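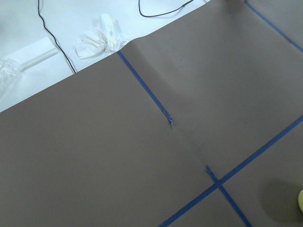
Blue tape on brown paper.

Crew wanted for a short track late model team, Dellham Speedway

G'day, I'm Brock Campbell and I run the number 60 late model out of a two-bay shed on the Nombridge road. I need three people for the coming season, which kicks off in October, and I'd rather find them now than be ringing mates from the pit gate an hour before scrutineering like I did last year (sorry again to everyone whose dinner I interrupted).

A bit about us first. We race most Saturday nights at Dellham, plus the two away rounds at Lucero, and we finished fifth in points last season with one feature win. That win came from the back row after we blew an engine in hot laps and had to bolt the spare in, and I still reckon it's the best night I've had at a racetrack! We also had a couple of absolute shockers, including one where I ran out of fuel under yellow while leading. My fault, my maths. One of the jobs below is fuel.

What I'm after

Tyre person. You'd look after stagger, pressures and the tyre book. The book matters more to me than anything else in the trailer, so if your handwriting is terrible we'll need to have a chat. You'll measure every set when it comes off the car and write it down straight away, even if I'm standing there carrying on about the bloke in turn three. Some experience is good, speedway or bitumen or karts, I don't mind which.

Fuel and general mechanic. You need to be comfortable under a car, able to change a rear gear between the heat and the feature, and able to tell me no. We run a crate engine so there's no exotic engine work, it's mostly suspension, brakes, panel damage and checking every bolt twice. A trade background would be great but I've had brilliant help from a dairy farmer before, so don't rule yourself out.

Spotter. Must have a calm voice. You'd be up on the roof of the canteen with a radio for the heats and the 50-lap feature, and you'd come to a practice session or two beforehand so we can get used to each other. I like being told "inside, inside, clear" and not a lot else. If you've never spotted before but you've watched a lot of short track racing, I'm keen to hear from you.

The hours

Wednesday nights at the shed from 6.30 pm until we're done, generally by half past nine. Race days we roll out at noon and get home late, later again from Lucero. I know people have families and shift work, so if you can only do home meetings, say so and we'll see if two people can share a spot. What I can't work with is someone who says yes to everything and then goes quiet on the Friday.

The money

This is where I'm meant to say something exciting. The mechanic's job is paid casual, $60 a Wednesday and $20 an hour on top of your pit pass for race days is what I paid last season, and it's under review because I know it's not enough for a qualified person, so tell me what you'd need and we'll work out whether the budget can wear it. The other two are unpaid roles, with pit entry, dinner, team shirts and fuel money for the away rounds. Any prize money over what the tyres cost gets split evenly among whoever was there on the night. Biltance, our main sponsor, is back on the bonnet again and they cover the crew's licence fees as well, which is a big help.

You'll need

To be 18 or over for a pit crew licence (I can walk you through the form)
Closed-in boots and long pants in the pits, no exceptions
Your own way of getting to the shed
A reasonable sense of humour, particularly on the drive back from Lucero

No need to bring tools. I've got plenty, and I get twitchy when sockets go home in the wrong box.

How to apply

Drop a letter in to Shed 2, Nombridge Road, Dellham 3142, or leave your name and number for me at the speedway office. Tell me which job you want, what you've done before and which Saturdays you already know you can't make. I'm not fussed about a resume. I'll ring everyone back, then get you out to the shed one night to meet the car and have a sausage. Applications stay open until all three spots are filled.

Cheers,
Brock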